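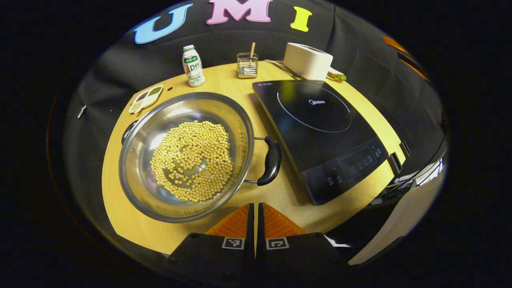 Tabletop with stainless steel pot and dry soybeans, black backdrop.

Flekley FK-8 Motor Controller for School and Club Robots

Item no. 2333
Sold individually. Mounting hardware included, wire not included.

The FK-8 is a brushed DC motor controller for competition drivetrains, arms and intakes. One unit drives one motor. It accepts a standard PWM signal or CAN, selected by a slide switch under the rubber cover at the input end. The switch position is read at power-up only, so cycle power after moving it.

The housing is the same footprint as the earlier Flekley controller and uses the same two mounting holes. Teams replacing older units on an existing electronics board do not need to redrill. The CAN connector has moved to the opposite short side. Check that there is room for the plug before bolting down, particularly on boards laid out with controllers back to back.

Specifications

Nominal input: 12 V DC
Continuous current: 50 A
Weight: 139 g without wire
Power terminals: screw, ring or fork lugs
Signal input: PWM or CAN
Limit switch inputs: two, normally open or normally closed
Neutral mode: brake or coast, set by button or over CAN
Status indicator: two-color LED
Cooling: passive, finned case

Wiring

Input and output terminals are marked on the case. Reversed input polarity will destroy the controller and is not covered by the warranty. Tighten the terminal screws, pull on each lug by hand, then tighten again. Most units returned to us as dead on arrival have had a loose lug on the motor side and worked normally on the bench.

Keep metal shavings away from the fins. If drilling has to be done on the robot with the electronics in place, cover the controllers with tape first and vacuum before removing it.

Calibration

PWM users should calibrate each controller to the joystick or gamepad in use. Hold the button until the LED alternates colors, move the stick through full forward and full reverse, return it to center, and release. A green blink confirms that the values were stored. If the LED blinks red, the travel was too short and the previous values are kept. CAN users can skip this step.

Firmware

Units shipped after February carry the current firmware. Earlier stock can be updated over CAN with the Ziker bench utility. Update one controller at a time, with the others disconnected from the bus - all units leave the factory with the same device ID. Assign a new ID before connecting the next one.

Ordering

Team pricing applies to orders of eight or more and is shown in the cart after sign-in. Purchase orders from school districts are accepted by email, attention Dewanti Sumampouw. Orders outside North America are handled by our distributor, Hulturent, and prices there may differ.

Returns are accepted in unused condition with the terminal screws still in the bag. For technical questions, write to Ihor Skoryk at the support desk and include the serial number from the label on the underside of the case.

Related items

Flekley limit switch cable, pair
Flekley CAN terminator
Ziker bench utility adapter, USB
Ring lug assortment

Page last revised 27 July 2020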